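Two arms, one sink: how do we stop them getting in each other's way?

Posted in Student Projects and Clubs, 4 August 2025
Asked by flovum_tea_break

Hello everyone, and apologies in advance for the length of this, I do tend to go on! I help out with the engineering club at our college, and this year the students have entered the household round of the Fulard Challenge. The task is clearing up after a meal: bowls and cutlery go from the worktop into the sink, and you lose points for every knock. They've called their entry Flovum, which was meant to be a placeholder and has stuck, as these things do.

We have two arms side by side at the counter, each with its own gripper. Either of them will do a lovely job if the other one is parked well out of the way. The trouble starts when both want to be over the basin at once. They were taught separately, you see, by two different pairs of students, and neither seems to have any manners about waiting its turn. Out of 117 practice runs we've had 38 stopped by hand before the arms could touch, and the students are getting a bit disheartened, bless them.

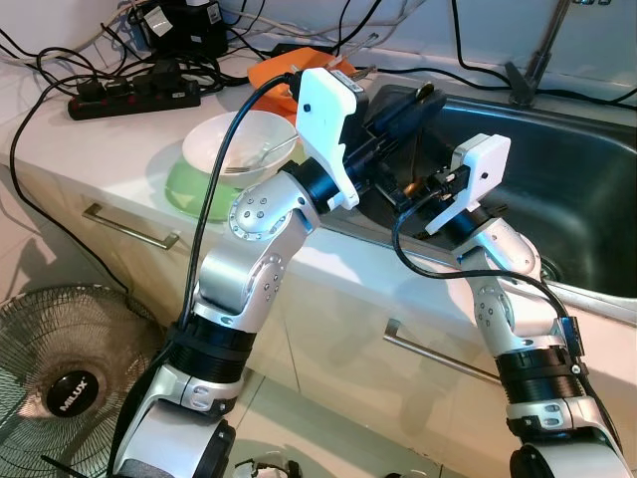 Malberg_Bench wondered whether the arms needed to share the basin at all, and asked if the rules said both had to put things in the sink. I went back and checked, and they don't. The rules only say both arms must "take part", whatever that means. But the students are quite attached to the idea of the two working together, so I'd love to hear from anyone who has managed it. We have until December.

Replies

schwaiger_lane
What a nice project, and please tell your students that 38 out of 117 isn't bad at all for two arms that have never been introduced! We had the same bother at our club. What sorted it was treating the space over the sink like a single-track road. Only one arm may hold the "token", and the other has to stop at a waiting spot a good hand's width back from the rim until the token comes free. It is slower, and the first week it looked terribly polite and silly, but our stopped runs dropped to 2 in the next 79. Do choose the waiting spot with the elbows in mind as well as the grippers. We forgot the elbows. Also have the same two students teach both arms in one sitting, if you can bear the timetabling, as they'll naturally leave room for themselves.

gravyboat
just slow them down

Malberg_Bench
Following on from my comment, I'd give one arm the bowls and the other the cutlery, and let the cutlery arm go second every time. That way you have a fixed order and no token to program. It won't be as clever as what schwaiger_lane has described, but if your students are fairly new to this it could be up and running in an afternoon, and they can always add the clever part later. I'd also look at where your cables go when an arm swings right across. Ours used to snag now and then, and for ages we blamed the software.

flovum_tea_break
Thank you all so much, this is ever so helpful. I've printed out the single-track road idea for the students and we'll try the fixed order first, as it sounds like something we can manage before the end of the session. I'll pop back and let you know how the elbows get on.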